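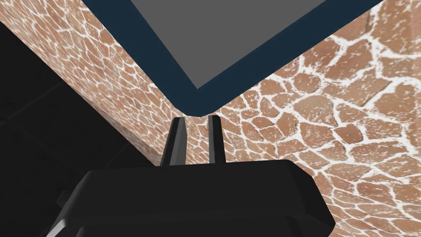

Plinel Grasp Trainer, simulation pack

Plinel trains grasping policies entirely in simulation, using the view from behind the gripper. Lilla Fekete's method changes surface colours and textures between episodes so the policy relies on shape. The pack has 368 training scenes and 57 held back for testing. Five random seeds are supplied.

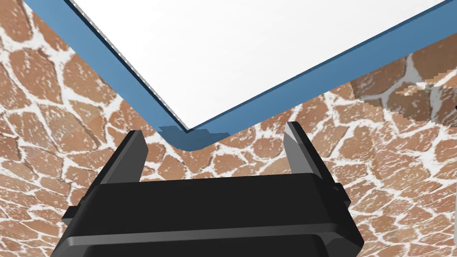
Simulated view from behind the open gripper, blue-rimmed panel overhead.

Licence: single lab. Sold through Perkitz. Setup questions to Peter Hudec.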